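June, late morning
Posted by Ngân Cao
Filed under: Bench Notes / Adhesives & Finishes
6 comments · 2 shares

Famus hide glue, second round

Davoud is still convinced the Famus glue is better than what we cook ourselves. I am still not. Writing this up before we both start remembering it the way we'd like to.

Background for Azra, who missed the first round: Davoud brought in a jar of the ready-made liquid hide glue from Famus after a man at the Grimell fair told him it holds as well as hot glue and gives you all day to fit the joint. I've heard that about every liquid hide glue I ever bought. The first round was useless. We glued up scrap maple with the grain going every which way, clamped some of it with the good clamps and some with the sprung ones, and then Davoud broke the pieces over the edge of the bench by hand and announced a winner. That isn't a test, it's a mood.

So this time: same board for everything, straight-grained maple, all of it planed the same morning. Half the joints with Famus straight from the jar, half with our own hot glue made from the Turken granules, soaked overnight and kept in the pot with the lid on. Parvaneh cut the pieces and marked them on the back in pencil, and she did not tell either of us which was which until the end. Good idea, hers, and I wish we'd done it the first time.

Clamped overnight, then left alone. Davoud wanted to start breaking them the next day. I said no. The label on the Famus jar says "full strength after curing" and never says how long curing is, and that annoys me more than it should. We waited 6 days.

Breaking: lap joints hung off the rail, bucket on a hook, sand poured in slowly until the thing let go. Weigh the bucket. Crude, but it's the same crude for everybody. Farzad asked why we didn't rent time on a proper tester and I told him he was welcome to pay for it.

What we got is a mess. The best joint of the lot was Famus. So was the worst. Ours sat in the middle and didn't wander much. Davoud reads this as "Famus wins" because of the top one. I read it as a glue I can't trust in a chair. If I average them they come out close enough that I wouldn't bet lunch on it, and with this few pieces the average doesn't mean a lot anyway.

Things I don't believe yet:

The worst Famus joint had a shiny bare patch when it opened up, so that may be bad spreading on our part. Davoud spread that one. He says he didn't. Parvaneh's list says he did.

Our pot ran hot for a while on glue day. The dial reads whatever it likes. Could have cost us some strength, could have done nothing.

The fair claim about open time I will give them. It stays workable far longer than ours, and for a fiddly glue-up with a lot of spindles I can see wanting that. Whether it's worth what they charge is another matter.

Humidity. It rained most of the week and the shop was damp. Liquid hide glue is supposed to mind damp more than hot glue does. I've read this in plenty of places and never seen anyone show their numbers, so it goes on the list as a rumor. Farzad wants a damp round, with pieces left in the closed cabinet over a tray of water. Fine by me. 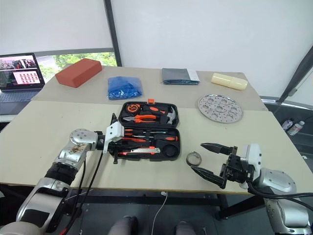 3 min read

Next round, if there is one: more joints, one person spreading all of them (me), a thermometer in the pot that isn't from the kitchen drawer. I also want a joint with plain yellow glue in the set, so there's something to measure the other two against. Davoud says that's insulting to both. Good.

Need to reorder Turken granules before then. The last bag cost more and smelled worse, and I'd like to know if they changed the stuff or just the bag. Azra, do you still have the old bag? Don't throw it out, even if it's empty – I want the lot number.

Kazemi chairs stay on our own glue for now. Davoud can use the Famus on his own stool and we'll see who is sitting on the floor by winter.

Broken pieces are in the shoebox under the window bench, pencil marks up. Please don't burn them.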